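Small pink boxes are the thing at Wudomton this March

I went down to the Wudomton tidy-up morning expecting to stay for a cuppa and ended up there until 12, sleeves rolled up, sorting other people's bits and bobs. It's the second one Covadonga Barrios has put on, and the idea is simple – bring whatever lives on your coffee table, and go home with it sorted into boxes.

The boxes come from Hubmann, a little homewares shop on Clallmont Road, which put 700 of them aside for the month. They're pale pink plastic with rounded corners, and I'll admit I'm rather taken with them! Two sit very nicely side by side, and there's room on the lid for a label, so you know which one has the buttons and which has the plasters (I got mine muddled twice).
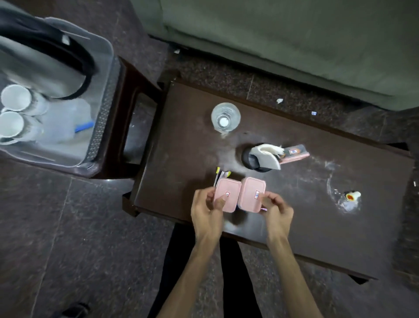
What goes on the table first

Covadonga's advice is to clear one low table and leave only what you use every day. A glass of water and the tissues can stay. Everything else gets boxed, binned or walked back to the room it came from, and then you wipe the top down, which on a dark wood table shows up every last smudge – mine at home is dreadful for it.

The next morning is planned for April, again in the Ekar rooms, doors at half past nine. Bring your own labels if you're fussy about them. Boxes are first come, first served.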